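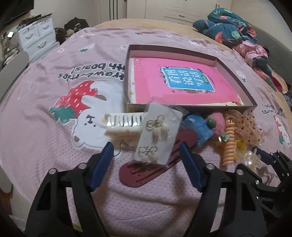
Solange Vidal: I would not tell them at the interview stage. I know the first post asks for both sides, so that is mine. You don't owe a hiring manager your medical history and you can't take it back once it's out. Wait until you have the offer in writing, then decide.

hultside_greg wrote:
Disagree with Solange, at least partly. I have had type 1 diabetes since I was a kid and I've done it both ways. The one time I waited, I had a low in my second week and my supervisor had no idea what was going on. He thought I was drunk. It got sorted out but I spent the next few months feeling like I was on probation. Now I tell the person I report to on the first day. Not HR, not the whole floor, just that person.

Solange Vidal wrote:
First day is after the offer, Greg. So we agree.

hultside_greg wrote:
Fair. I read yours as don't tell them at all.

marrowstone wrote:
Original poster here. Thanks for the answers so far. To fill in what I left out: I have epilepsy, diagnosed at 24, and my last seizure was in December. The job is warehouse office work at Honach, mostly scheduling and phones, but the posting says "occasional floor duties" and I don't know what that means. If it means forklifts then I can't do it and they will find out anyway. I don't drive right now either. The site is 11 miles from me and the bus gets there before the early shift with not much to spare.

My sister says put it on the application form. There is a box for it. That's what started this whole question.

petra_k wrote:
Read what the box says, exactly. Some of those forms are a voluntary survey that is kept apart from the application, and some are asking if you need anything changed for the interview. They are two different things and people mix them up. If it's voluntary you can leave it blank.

marrowstone wrote:
It says "Do you have a health condition or disability you would like us to be aware of?" Yes / No / Prefer not to say. Then a line to write on.

petra_k wrote:
Prefer not to say, then.

dunmore77 wrote:
Prefer not to say is the same as yes. Everybody who reads those forms knows it.

petra_k wrote:
I don't believe that. I used to enter applications at a hospital and plenty of people ticked it for every single question, including the one about how they heard of us.

dunmore77 wrote:
You were entering them, you weren't picking who got called. I put yes on 11 applications one spring and got no calls. Took it off, same resume, got calls. I can't prove anything by it but I stopped ticking the box.

Solange Vidal wrote:
That is my experience as well, though mine is lupus and not epilepsy. I worked at Trendisari for six years and told my manager in year two. She was decent about it. Then she left, and the new one had it in a file before he had met me. He never said anything rude. I just stopped being asked to do the client visits. When I brought it up he said he was "trying to protect my energy." I had not asked him to protect it.

What I would tell anyone is that you are not only telling the person in front of you. You're telling whoever has that desk next.

okayfern wrote:
"Protect my energy" made me put my phone down for a minute. I've had the same sentence said to me almost word for word.

marrowstone wrote:
Did you ever say something to him about it, Solange?

Solange Vidal wrote:
I wrote an email, kept it short, and asked to be put back on the visits. He put me back on one. Then I found another job. I haven't told anyone at the new place and it has been fine, but my flares are less frequent now so I may just be lucky.

hultside_greg wrote:
See, this is where I think it depends on what you have. Lupus you can sometimes carry quietly. A seizure at work is going to happen in front of people who don't know what to do. They will put something in your mouth or hold you down because they saw it on TV. I'd want at least one person there who knows to clear some space, time it, and call 911 if it goes past five minutes or you don't come round.

okayfern wrote:
Agree with Greg on this. I have epilepsy too. At my last job I gave two coworkers a card with instructions on it and asked them to keep it to themselves. One did. The other one told the break room by lunch. I was angry, but when I did have a seizure there, people were calm and I woke up with a jacket under my head. So I have mixed feelings about the woman who talked.

dunmore77 wrote:
She still had no business doing it.

okayfern wrote:
No, she didn't.

marrowstone wrote:
I called Honach this morning and asked what floor duties meant, without saying why. The woman said it's walking paperwork out to the loading doors and counting pallets when they are short. No ladders, no forklifts, they have separate people for that. So that is one worry gone.

petra_k wrote:
Good call to make. Did you write down who you spoke to and when? I would, in case it changes after you start.

marrowstone wrote:
I did. May 3, 2025, and her first name. Didn't get the last name.

rusk wrote:
Coming at this from the other side. I supervise at a small print shop and I've had people tell me at the interview and people tell me later. I never held the later ones against them. What I did mind was a guy who was on the schedule to run the cutter and told me afterward that he'd been having blackouts. If it touches safety, say it before you're put on the machine. If it doesn't, it's up to you.

Solange Vidal wrote:
I can live with that rule.

dunmore77 wrote:
I'd add talk to your neurologist first and get a letter about what you can and can't do. Mine cost me a copay and I've used it twice. People argue with you, they don't argue so much with letterhead.

marrowstone wrote:
Appointment is already booked, I'll ask her for one. Right now I'm thinking I leave the box at prefer not to say, go to the interview, and if they offer then I tell the supervisor before I start - nobody above that unless I have to. My sister still thinks I'm being sneaky.

okayfern wrote:
You aren't. Let us know how the interview goes. And ask about the early shift, because short sleep was my worst trigger by a long way.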